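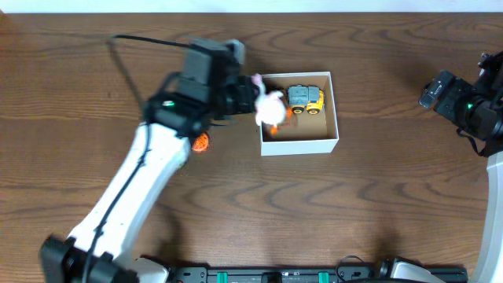 **Play room check, Kinnear house, Mededholm**
Saturday, May 23, 2026
Checked by: Rekha Mathew

**Table**
- [x] Top is wiped and has no splinters. I passed my hand over all the wood, also under the edge.
- [x] Stands firm on the floor.
- [ ] Screws under the top are tight. Two were loose, I could turn them with my fingers. Please bring the small key from Futirdale.

**Toy box (white)**
- [x] Walls are not cracked, corners are not sharp.
- [x] Inside is clean. There was some old glitter, I removed it.
- [ ] Name label on the box. It fell off in January and we still have no new one.

**Plush toys**
- [x] Seams pulled gently by hand, 9 toys checked.
- [x] Eyes and noses are fixed well.
- [ ] All washed. Six are done, the others must wait for Monday.
- [ ] No long ribbons. One toy has a ribbon which is too long for the small children. I put it on the high shelf, please do not give it back before it is cut.

**Comments**
The toys should go in the box only when they are fully dry. Last time one smelled bad. The next check is done by the Cludley team, with this same list.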